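Nilmini Mollah
@nilminimollah

I have been handed responsibility for the office kitchenette. There was no election. I said "someone should wipe that down" in front of witnesses and by lunch it was on the shared calendar under my name.

1/ Background for newcomers. We are 29 people at Mostetlow and we have one sink. We also have a foosball table, which somebody placed close enough to the kitchenette that you can hear a person lose while you rinse a fork.

2/ The foosball table arrived in February. It was meant to go in the big meeting room, but the big meeting room has a door and the table has opinions about doors. So now lunch comes with sports.

3/ First order of business was the fridge. It's a good fridge. Stainless steel, tall, more fridge than we deserve. Inside I found 2 jars of the same mustard, both labeled DO NOT USE, in different handwriting. A cold war, if you like, and I'm sorry, I've been in there all morning.

4/ I also found a lasagna. I asked in the team channel whose lasagna it was. Eleven people read the message and then typed for a while and then stopped typing.

5/ The lasagna is gone. I held a short service.

6/ Coffee maker next. The descaling instructions say to run it every 200 cups. At our rate that's a Tuesday-to-Thursday sort of thing, except I've been told never to commit to days, so I've put a tally sheet inside the cabinet door. It currently says 4. Either people are lying or we have all quit coffee.

7/ A word about the counter. I believe a counter is a place where you put something down for a minute. My coworkers believe it is a place where you put something down and then get a job at another company. I moved one travel mug and was told it belonged to a guy who left for Wivix before I was hired.

8/ I did try a rule: anything on the counter at five goes in a box. By six the box was on the counter.

9/ Cabinets. All the plates are on the left, all the mugs are on the right, and I put them there myself, with love. The next morning there was a colander in with the mugs. We don't cook. I don't know what anyone is draining.

10/ Someone suggested we get a cleaning rota app. Dondus has one, apparently, and it sends you a sad little chime if you skip your turn. I looked it up and the free version lets you have two kitchens. I can barely emotionally afford the one.

11/ Back to foosball, because everything here goes back to foosball. The current office record for noise is held by Ó Riain from accounts, who celebrates each goal like his mortgage just cleared. He has never won a match. I wipe crumbs to the sound of it.

12/ I will say this for the players: they don't leave dishes. They don't eat. They come in, they spin the rods (which is illegal, we have all agreed it's illegal), they shout, they go back to their desks sweaty and ready to discuss invoices.

13/ Total spent on the kitchenette under my administration: one pack of sponges. Total spent on foosball balls: more than that. They roll away and join the lasagna in the next world.

14/ My term ends when somebody else says "someone should" out loud. I've been leaving crumbs out as bait.

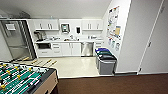
Ó Riain: For the record I won one in February, and the colander is mine.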